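# The slow business of sorting your nan's button tin

My grandmother left me her button tin in March, along with a sewing machine called a Kendberg that weighs as much as a small pony. The machine I gave away within the week. The tin I kept on top of the wardrobe, because I knew that once I opened it I'd lose a weekend, and I was right, except it was closer to a month!

It's an old Eltitz biscuit tin, dented at one corner, and it holds 182 buttons. I know because I tipped them all out on a tray and counted them twice while a casserole was in the oven. My mum had always sworn there were 500 in there. She remembers running her hands through them as a little girl, and I suppose to a small hand it felt like treasure without end.

If you've inherited a tin of your own, my first bit of advice is to leave the string alone. Nan threaded sets together on scraps of wool or fuse wire, and I very nearly snipped the lot in my eagerness to get going. Those scraps are the only record of what came off what. A loop of eight small pearly ones turned out to be from my mum's christening gown, and I'd never have known if I'd let them loose among all the others.

I rang Nhàn Triệu, who runs the mending table at our library, and asked her how I should go about it. Sort by size first, she said, and colour last. I did it the other way round, naturally – colour is the fun part – and ended up with a lovely rainbow that was no use whatsoever when I needed four matching shirt buttons. So back in they all went and I started again.

## Where to put them all

Everybody has a system and everybody thinks theirs is the only sane one. Nhàn uses jam jars. My neighbour keeps hers in envelopes with a button stitched on the front of each. I've gone for small boxes and tubs, whatever's lying about the house, and I'm not precious about whether they match.

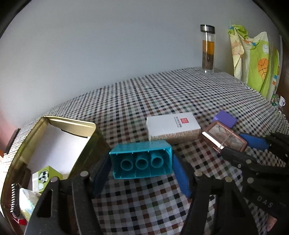
## Finding out what you've got

Once they were in sizes I could finally have a proper nosy. Most of mine are plain shirt buttons, the sort with four holes that come off in the wash. But there were some beauties too: leather football ones from Grandad's cardigan, a big toggle, and a single green glass flower with a shank on the back that I've been carrying round in my coat pocket ever since.

For telling shell from plastic, hold the button against your top lip. Shell feels cold and stays cold for a good few seconds, and plastic warms up straight away. (Do this at home. I did it at a market stall and the man moved his tray.) Horn often has a faint grain if you hold it up to a window, and metal ones are worth turning over, as the maker's name is usually stamped round the back. I found three marked Gavrilă and two marked Wudis, and I've spent more evenings than I'd like to admit trying to find out who they were. No luck so far.

Then there's cleaning. Warm water with a drop of washing-up liquid does for most plastic ones, but keep wood, leather and anything with a fabric cover well away from the sink. I soaked a covered one from Nan's best coat and the little metal back rusted right through the cloth. I was gutted.

The green flower is going on a cardigan, at the neck, where people can see it. I need to find something to go with it further down, so if you've got an odd one in your own tin, I'll swap you for a toggle.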